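Firnovholm Community Help > Home & Hobbies > Paper, Books, Small Old Things

How do you close a folding fan so the pleats go back where they were?

brurnum
April 2019

I have inherited custody of a paper folding fan, the kind with writing on it, and I have discovered that opening one is a skill possessed by toddlers while closing one is apparently a profession. Every time I push it shut, two or three pleats decide to fold the other way. I then have a lump with sticks on it. I open it, smooth it, apologize to it, and try again. 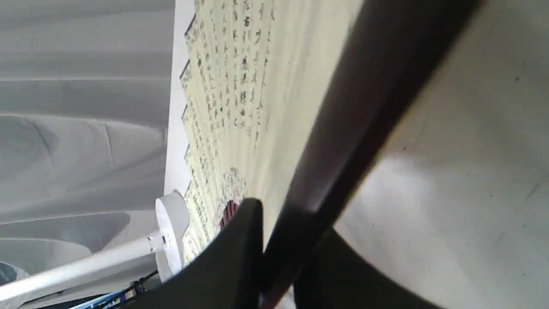
What I want to know is whether I'm making things worse every time I do this. The paper still feels firm and I haven't found a tear, but I can't tell whether the folds are getting tired. The writing runs in columns that follow the pleats, so a bad new crease would go straight through somebody's careful brushwork. The pleat ends stick out in a zigzag along the side, with a bit of dark edging on some of the points, and those are the parts I keep catching with my thumb. I can't read a word of it, so for all I know it says "do not touch."

I've tried closing it from the left, from the right, and on the table like a person folding a map in a car. The map method was the worst. I have also tried doing it quickly, in the belief that confidence would help.

Second part: once it's shut, does it stay shut in a drawer, or does it need a tie or a sleeve? The drawer in question has batteries in it and I'm not proud of that. 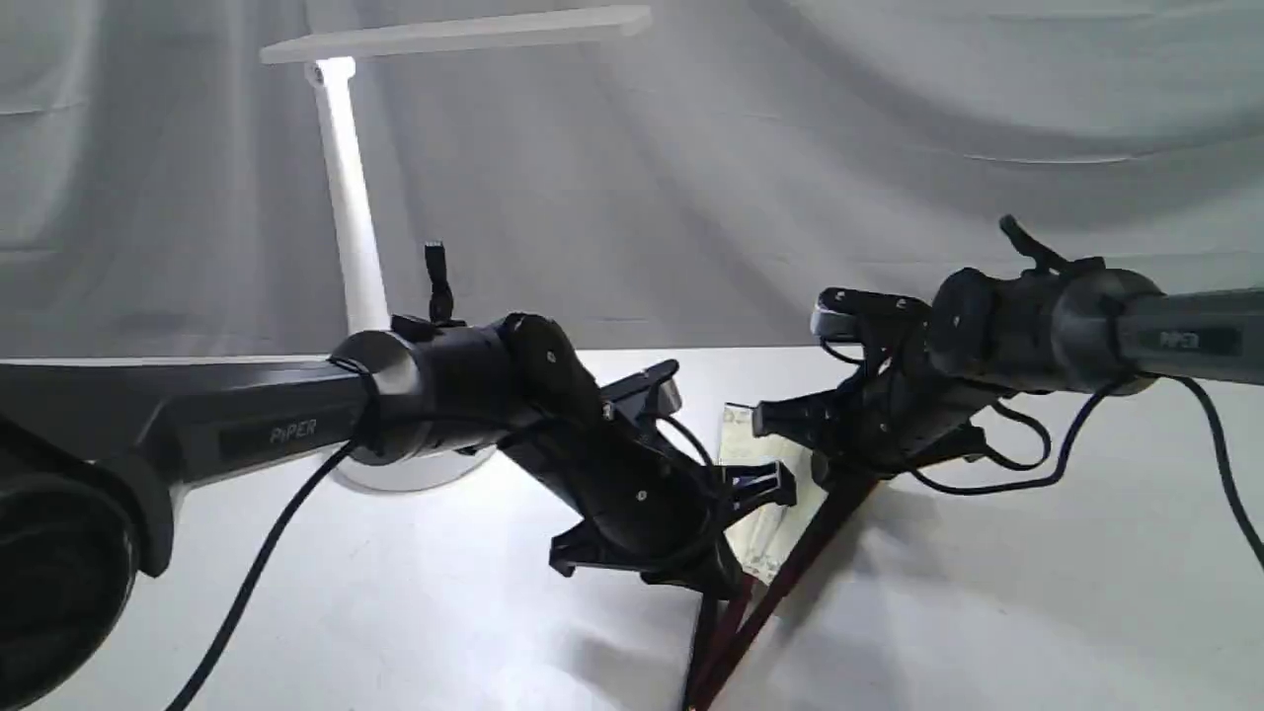
Dagný Ásgeirsdóttir
Stop pushing it shut from the outside. The folds want to be gathered one at a time, and if you squeeze the whole leaf together the weak ones buckle and go wherever they like.

Lay the fan open on a clean flat surface, writing up. Hold the end where the sticks meet with one hand and leave that hand alone for the rest of the operation. With the other hand start at one side and bring the first pleat over onto the outer stick, then the next onto that, and so on. Touch the sticks where you can and the paper where you must. When you have 5 or so gathered, check that the edges line up, then carry on. If one has flipped, open back to that spot and coax it over with the side of a fingertip. Don't pinch it. A pinch is how you get the new crease.

It's slow the first time. After a week of it you'll be insufferable at parties.

Storage: closed, flat, and out of the battery drawer. A strip of soft paper wrapped once around the middle is enough. No rubber bands, they stick and they stain and then you'll be back here with a different post.

prolari
just use it more. they loosen up. my aunt had one she used in church every summer for like 100 years and it closed fine

brurnum
Thank you both. Tried the gathering method after dinner and got much further before anything flipped. My new trouble is that I can't tell from the edge whether a pleat is lying right or is only pretending to.

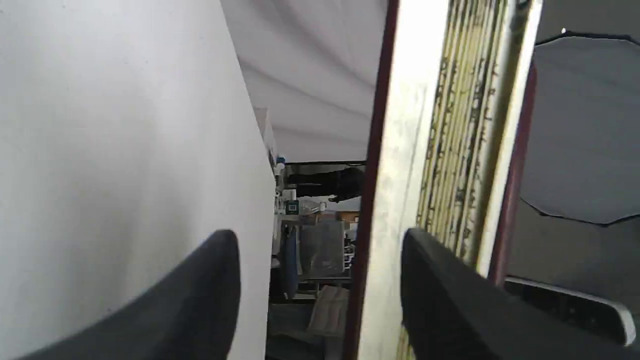
Dagný replied that the edge is exactly the place to look, only I should look at it end-on with the fan nearly closed. Good pleats sit like pages. A bad one makes a little gap, or stands up taller than its neighbors, and you fix it by opening to that point and no further. She also told me to quit flattening the stack with a book, which I hadn't mentioned doing. I don't know how she knew.

For the record, the book was 900 pages.

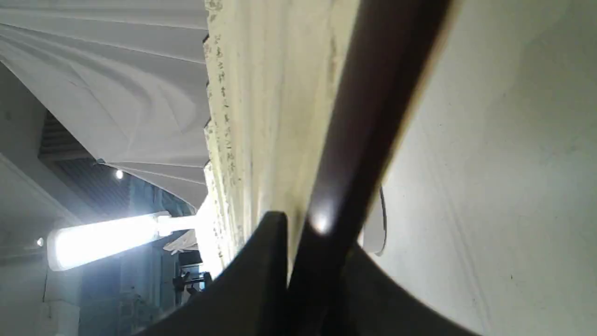
Next question, and then I'll leave everyone in peace: do I clean the sticks? I had planned on a dab of furniture polish, mostly because I own some. The dark brown one already has a slight gloss, so perhaps it's fine as it is and I'm looking for chores.

Dagný Ásgeirsdóttir
Put the polish away. It'll creep into the paper. A dry soft brush along the stick, moving away from the leaf, and that's all the housekeeping it needs from you. Don't brush over the ink until somebody who works with paper has seen it, and don't let anything damp near it, including breath from people leaning in to admire your technique.

If the pivot feels wobbly, leave it wobbly. Tightening it is how people split a stick.

prolari
my aunt used olive oil

Dagný Ásgeirsdóttir
Please don't use olive oil.

brurnum
Closed it tonight with no flips, opened it to show my husband, and couldn't close it again. Going back in January's order: bottom of the fan first, hand still, one pleat at a time. It now lives in a shirt box lined with white tissue from Meijer. The batteries have the drawer to themselves.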